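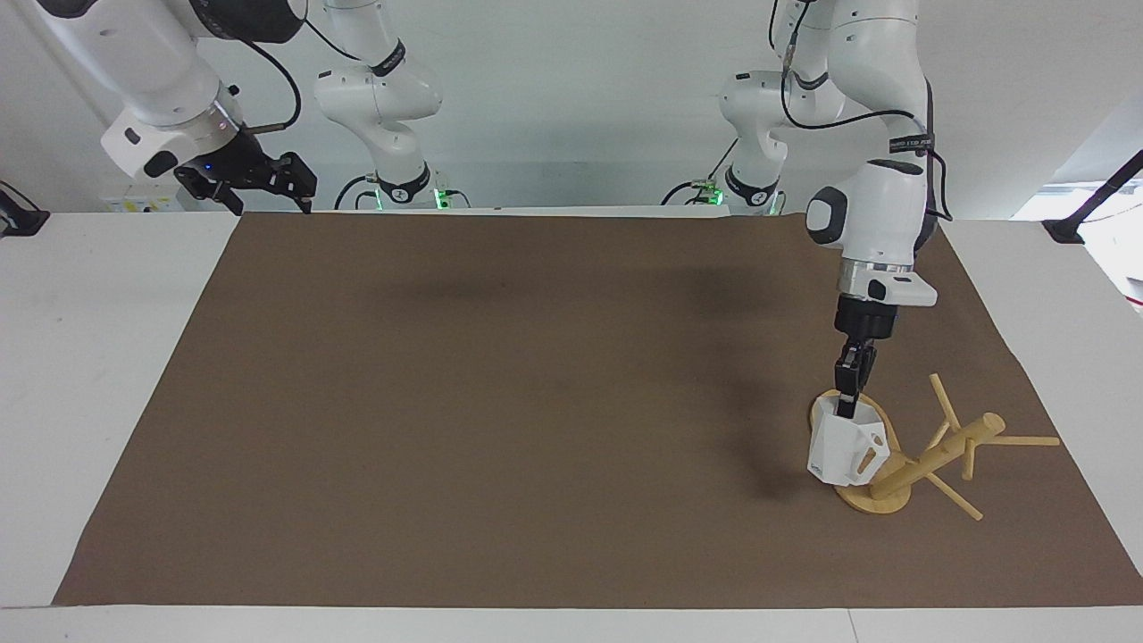 Eleni Živković holds that a bench is set up properly only when a stranger could sit down at it and find the next part without asking, and that most faults blamed on the worker begin with the surface underneath the work. The remark was made of the packing rooms at Wamovham, but it applies to any place where small household goods are handled by the piece. This chapter takes it as a starting point.

Chapter 4
Bench Surfaces and the Handling of Upright Wares

4.1 Scope

Chapter 3 dealt with goods that lie flat: boards, trays, folded textiles and sheet goods. The present chapter deals with upright wares. An upright ware is any article whose height in normal use is greater than the width of its foot. Mug trees, kitchen roll holders, candlesticks and narrow vases all fall into this class. So do cups and sleeves taller than they are wide, although these are hollow and are treated separately in 4.6.

Glass is left to Chapter 7. Articles over 2512 grams are also excluded, as they are normally moved with two hands and follow the rules for heavy items given in Appendix B.

4.2 Terms used

Foot: the part of the article that meets the bench in normal use. On a mug tree the foot is the round base.

Post: the vertical member fixed to the foot.

Tipping edge: the point or line on the rim of the foot about which the article turns when it leans.

Covering: any loose sheet laid over the bench top for the length of a job.

Collar: a sleeve or ring placed over or against an article to steady it or to protect its finish. A collar may be solid or pierced.

4.3 The covering

Brown paper is the usual covering for dry wooden goods. It is cheap, it shows dust and shavings, and it can be changed between batches. It should extend beyond the working area on all sides. A single large sheet is preferred to several small ones, as a foot slid across an overlap will catch on the raised edge.

Paper has two drawbacks. It creases, and a crease under one side of a foot has the same effect as an uneven floor under a wardrobe. It also moves. A sheet that is not held down will travel with the article when the article is pushed, and the worker may take this for grip. Weights or low-tack tape at the corners are enough for most work. In the layout used by Dimitriou, the sheet is fed from a roll at the back of the bench and held by a bar along the front, so that a fresh length can be drawn forward without lifting the goods more than once.

Felt and rubber coverings are described in 4.7. Neither is suitable for newly oiled wood.

4.4 Leaning and tipping

An upright ware standing freely will return to its foot after a small push. Past a certain angle it will not. The angle depends on the height of the centre of gravity and on its horizontal distance from the tipping edge. For a round foot with a central post this distance is equal to the radius of the foot, and is the same in every direction. Once arms or pegs are fitted to one side only, the distance is no longer equal, and the article will fall more readily towards the loaded side.

Consider a mug tree of mass 1068 grams with its pegs fitted evenly. If the foot accounts for 679 grams of this, the centre of gravity lies low on the post and the article will stand a fair amount of careless handling. If the same total mass is divided so that the post and pegs are the heavier part, the safe angle is much reduced. The first arrangement is typical of turned hardwood bases. The second is common in cheaper patterns with a thick post and a thin foot.

4.5 Where to take hold

Tall articles are lifted by the post, low down, with the free hand at the foot. Lifting by a peg is not acceptable, even where the peg is glued. When an article has to be tilted for inspection of the underside, it is turned about the tipping edge and the post is supported throughout. The Reklow inspection card, reproduced in Table 4.2, allows the post to be laid fully on the paper only when the finish has cured.

Collars are put on from above and taken off in the same direction. The lower rim should be brought down level. A rim that arrives at an angle marks the wood at one point, and on pale timber the mark is difficult to remove. Enow patterns with pierced sides are lighter, but should be gripped at the top, clear of the openings.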